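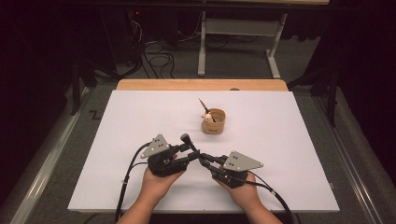
*Two hand-held grippers, one whiteboard, one little wooden cup.*

**naidu_fan** wrote:

OK so I think we're way closer to machines doing chores than people here give credit for! Tidying a brush or stick into a cup on a table sounds like nothing, but it's the same skill as putting away silverware or clearing the bathroom counter. Give it 2 years and I'd happily hand over my whole kitchen.

**Lillilard** wrote:

> the same skill as putting away silverware

Love the optimism, but no. A cup on a flat white board is the easy version. My silverware drawer has a whisk jammed in it sideways. Show me that one.

**Dimas Rondonuwu** wrote:

Shop guy chiming in. We sort fittings into bins, and I'd take even a slow machine for it today - slow is fine overnight. What kills us is the odd part that lands upside down. A person flips it without thinking. Still, I'm excited!

**hultar1072** wrote:

Shop floor first, then homes. Same parts, same bins, same light all day. My house has a dog.

**naidu_fan** wrote:

The dog is fair, lol. But look at the hand-held grippers, Lillilard. A person working with a gripper in each hand feels exactly where it gets awkward, and I think learning from that is how you get to your whisk.

**Kasun Pathirana** wrote:

I tried folding towels with a pair of kitchen tongs in each hand after reading this (yes, really). Got through 2 towels and gave up on the fitted sheet. Great fun, though, and it changed my mind a bit - the pinching was easy, and knowing where the corner had gone was the hard part.

**Lillilard** wrote:

Fitted sheets beat me with ten fingers, so I'll allow it. I'd still pay $300 tops for anything that only does towels.

**naidu_fan** wrote:

Sold, I'm starting a towel thread!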